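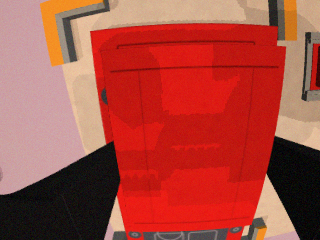
Compte rendu de la réunion d'atelier du 11 septembre 2020

Atelier partagé Lachance, salle du fond
Projet Pladalel (banc à deux bras)

Ordre du jour
Simulation
Pinces et doigts
Châssis et câblage
Achats
Ouverture de l'atelier aux voisins
Divers

Simulation

Gros morceau de la soirée, et quel plaisir ! La scène du bloc rouge tourne enfin sur le PC de l'atelier, avec les deux pinces noires de part et d'autre, le fond crème et les équerres orange et gris. Le groupe simulation a relancé la série complète dans la semaine : 2780 essais enregistrés, aucun plantage du moteur physique. Le fichier de résultats est sur le disque commun, dossier Pladalel/essais.

Discussion sur les textures. Les plaques de rouge vif et de rouge plus sombre à l'avant du bloc plaisent beaucoup. Une partie du groupe voudrait revenir à un rouge uni pour gagner du temps de calcul. L'autre fait remarquer que la vraie lumière de l'atelier, le soir, sous les néons, n'a rien d'uni non plus, et que la détection doit apprendre à s'en débrouiller. On garde les taches. Le rouge uni restera disponible comme option dans le fichier de scène, pour les machines moins costaudes.

Le grain de l'image est conservé aussi. Il faudra par contre noter dans le journal avec quel réglage chaque série a été lancée, on s'est déjà fait avoir au printemps.

Question posée sur le point de vue rapproché : voit-on assez les doigts pour juger d'une prise ? Réponse partagée. De si près, les pinces n'entrent que par les coins du bas, et l'on ne peut pas dire grand-chose du contact. Décision : ajouter une deuxième vue, plus haute et plus large, enregistrée en même temps. Le groupe simulation s'en charge avant la prochaine réunion.

Demande annexe : que les équerres puissent être déplacées à la main dans la scène sans rouvrir tout le fichier. Accueillie avec enthousiasme, à faire quand quelqu'un aura une soirée libre.

Pinces et doigts

La deuxième paire de doigts est imprimée. Le noir mat sort très bien, la couche est régulière, et l'emboîtement sur la mâchoire se fait enfin sans lime ! Il reste un léger jeu sur le bras gauche, sensible quand on secoue le doigt, moins quand la pince est fermée. On essaie une cale avant de réimprimer quoi que ce soit.

Les patins en silicone coulés la semaine dernière sont trop mous au bout. Nouvelle coulée avec le produit Greltora dont il reste un pot entamé dans l'armoire. Pensez à noter la date d'ouverture sur le couvercle.

Proposition d'un doigt en biais pour attraper les pièces qui se rétrécissent vers le bas. Le dessin est déjà bien avancé, il a été montré à l'écran et a fait l'unanimité. On commence par le passer dans la simulation, puis on imprime si les prises tiennent.

Châssis et câblage

Le plateau du banc est vissé et de niveau. Les deux embases sont en place, serrées au couple, et le repérage des trous a été reporté au feutre sous le plateau.

Côté câbles, la goulotte arrière est pleine. Le groupe électricité propose de séparer l'alimentation et les données, avec une seconde goulotte sous le bord avant. Accord général. Le bouton d'arrêt d'urgence passe à droite, à portée de la personne assise au clavier. Tant que ce déplacement n'est pas fait, on n'allume pas les deux bras ensemble, même pour cinq minutes, même pour montrer à un copain.

Premier mouvement du bras droit seul : réussi mardi soir. Lent, un peu saccadé au niveau du coude, mais réussi. Applaudissements dans la salle. Les saccades viennent peut-être du réglage du variateur, à regarder avant de démonter le coude.

Achats

Enveloppe votée pour l'automne : 300 euros. Sont retenus la goulotte, la visserie inox, une bobine de filament noir et un bloc d'alimentation de rechange. La commande part chez Grudard, en un seul envoi pour ne payer le port qu'une fois. La caméra neuve attendra. Celle du placard marche encore, il lui manque juste un pied correct, et il y a assez de chutes de profilé pour en fabriquer un.

Rappel : les tickets de caisse vont dans la boîte en fer, pas sur l'établi.

Ouverture de l'atelier aux voisins

Plusieurs voisins sont passés demander ce qu'on fabriquait le soir. L'idée d'une soirée porte ouverte plaît à tout le monde. On pourrait laisser tourner la simulation sur le grand écran et faire bouger le bras droit à vitesse réduite, derrière la vitre de protection. Petits groupes, masque obligatoire à l'intérieur, fenêtres ouvertes. Date à fixer selon l'avancement du câblage. Une affiche serait bienvenue, avec le bloc rouge en grand, ça attire l'œil de loin !

Divers

La clé Allen de 4 a encore disparu. Merci de regarder au fond des sacs.

L'aspirateur est réservé aux copeaux et à la poussière. Le silicone se ramasse à la spatule.

Le mode d'emploi du banc en est à la page des branchements. Relectures bienvenues, surtout de la part de celles et ceux qui n'ont pas participé au montage.

À faire d'ici la prochaine réunion

Groupe simulation : seconde vue, option rouge uni, journal des réglages
Groupe pinces : cale du bras gauche, coulée des patins, essai simulé du doigt en biais
Groupe électricité : goulotte avant, bouton d'arrêt, variateur du coude
Tout le monde : clé de 4

Prochaine réunion fin septembre, même salle, même heure. Apportez vos tasses.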